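Open day at Teltura, the simulation demo: notes and questions
Forum: Manipulation and Simulation

kestrel_pid
I went to the April open day at Teltura, mainly for the kitchen table demo. The arm is a simulated Franka, and the task set is the one they built with Zimau. They ran it live on a projector and let visitors choose the next instruction. They quoted 1,000 stored episodes, 20 of them held back for checking. No real hardware was running in that room.

dmo_lathe
Did they say what the contact model was? Thin objects on a flat table are where most of these setups fall over. A fork needs a decent collision mesh or the fingers close on air.

kestrel_pid
Convex decomposition, default friction on everything. I asked about cutlery and was told the meshes are "good enough." I saw 23 attempts in my slot and two ended with the arm stopped at a joint limit.

bracket77
Two out of 23 means very little without knowing how the start poses were drawn. If the layout is fixed, you watched a replay with noise on it.

kestrel_pid
The layout was reshuffled on reset. I don't know the range. The Bhatia planner was used for the reach and a learned policy took over near the table.

dmo_lathe
Then the handover height matters more than the success count. Was it on the handout?

kestrel_pid
No. Stills from the demo are below. 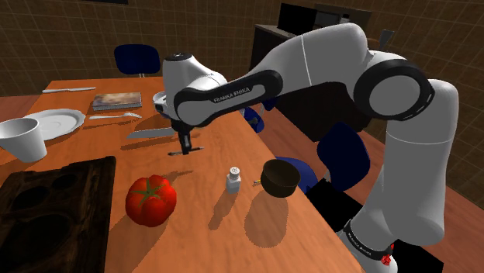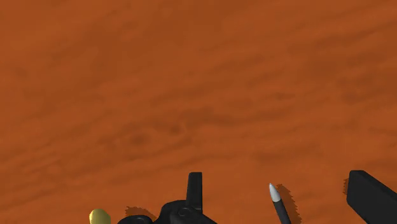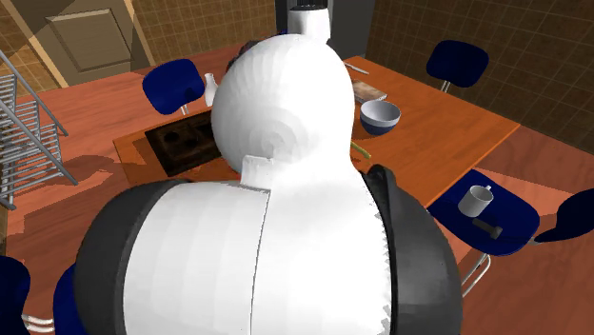
Post last edited by kestrel_pid in April, 4:12 PM

bracket77
Look at the shadow edges in the second one, by the pen-shaped thing. Stair steps all the way down. That is a low-resolution shadow map, and a policy trained on those pixels may well pick up on it.

dmo_lathe
Disagree. Shadow aliasing is cheap to randomize. The wood bothers me more. It's the same orange-brown table in all three, and if they never swap the texture I would expect trouble on a white bench.

bracket77
They can fix both. My point was that you can see the first one without asking anybody.

kestrel_pid
I asked about textures. Table and wall materials are fixed in this release. Zera is supposed to add variation in the next one, no date given.

dmo_lathe
Fixed materials and default friction. I'll wait for the next release before I download anything.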